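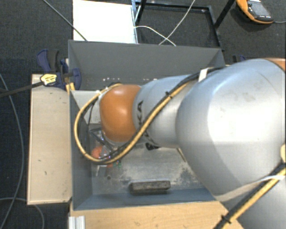

Lager & Logistik > Behälter und Ladungsträger

Graue Kunststoffkästen auf Durchlaufregal: Boden biegt durch, Kästen bleiben stehen

Eingestellt von regalfuchs_nord im Februar

Wir betreiben ein kleines Ersatzteillager mit Durchlaufregalen von Plustell, Röllchenleisten, 4 Prozent Gefälle. Darauf laufen graue Eurobehälter 600 x 400 mit glattem Boden. Befüllt wird überwiegend mit Kleinteilen aus Stahl, Bruttogewicht je Kasten 21 kg. Seit der Umstellung von den alten Kästen (Boden verrippt, Hersteller unbekannt) auf die Serie von Nurmi bleiben einzelne Behälter auf halber Strecke stehen, vor allem dann, wenn sie über Nacht im Kanal gestanden haben. Leer laufen alle einwandfrei.

Mit Haarlineal gemessen hängt der Boden in der Mitte sichtbar durch, nach dem Entleeren geht er weitgehend zurück. Der Lieferant verweist auf die zulässige Traglast laut Datenblatt, die wir nicht überschreiten. Liegt es am Gefälle, an der Leistenteilung oder am Behälter? Mehr Gefälle möchte ich ungern einstellen, die Kästen schlagen vorne jetzt schon hart an.

3 Antworten

foerdertechnik_hb
Die Traglast im Datenblatt gilt in der Regel für den Behälter im Stapel oder auf ebener, vollflächiger Auflage. Auf Röllchenleisten liegt der Boden nur linienförmig auf, das ist ein anderer Lastfall. Polypropylen kriecht unter Dauerlast, die Durchbiegung nimmt also mit der Standzeit zu. Das passt zu der Beobachtung mit dem Stehenlassen über Nacht.

Was mechanisch passiert: Der Boden legt sich zwischen den Leisten durch und bildet an den Röllchen kleine Mulden. Beim Anlaufen muss der Kasten aus diesen Mulden heraus, dafür reicht der Hangabtrieb bei geringem Gefälle nicht mehr. Nach dem ersten Zentimeter läuft er dann meist normal weiter. Prüfen lässt sich das einfach, indem man einen stehenden Kasten leicht antippt.

Reihenfolge, in der ich vorgehen würde:
Zuerst den Abstand der Leisten messen. Bei zwei Leisten unter 400 mm Behälterbreite eine dritte in die Mitte setzen, exakt auf gleiche Höhe. Eine zu hoch montierte Mittelleiste macht es schlimmer, der Kasten kippelt und zieht zur Seite.
Dann die Röllchenteilung in Laufrichtung kontrollieren. Je enger, desto kleiner die Mulden.
Erst danach über Behälter mit verstärktem Boden nachdenken. Doppelboden wiegt mehr und kostet Nutzhöhe, läuft aber deutlich ruhiger.
Das Gefälle würde ich vorerst nicht anfassen. Gegen den harten Anschlag helfen Bremsröllchen im letzten Drittel.

kistenschieber
Hatten wir auch. Silikonspray auf die Röllchen, fertig.

flemberg_lager
Vom Silikonspray rate ich ab. Es bindet Staub, landet am Behälterboden und anschließend auf dem Hallenboden und auf den Packtischen. Wenn irgendwo im Haus lackiert oder geklebt wird, gibt es zusätzlich Ärger mit Benetzungsstörungen. Schwergängige Röllchen austauschen, nicht schmieren.

Ergänzung zur ersten Antwort: An unserem Standort Vuststead lag es an zwei Ursachen gleichzeitig. Neben der fehlenden Mittelleiste waren die Traversen nicht im Lot. Bei Kanälen mit hoher Belegung hatte sich die mittlere Traverse gesetzt, das Gefälle war im hinteren Teil größer und im vorderen fast weg. Also unbedingt unter Last messen, im leeren Kanal sieht man davon nichts. Wir haben die Traversen neu eingehängt und in 438 Kanälen die dritte Leiste nachgerüstet. Seitdem laufen auch die schweren Kästen an, die übers Wochenende stehen.

Noch ein Punkt zur Beladung: Stahlteile als Haufen in der Mitte sind der ungünstigste Fall. Gleichmäßig über die Fläche verteilt fällt die Durchbiegung bei gleichem Gewicht deutlich kleiner aus.

930 Aufrufe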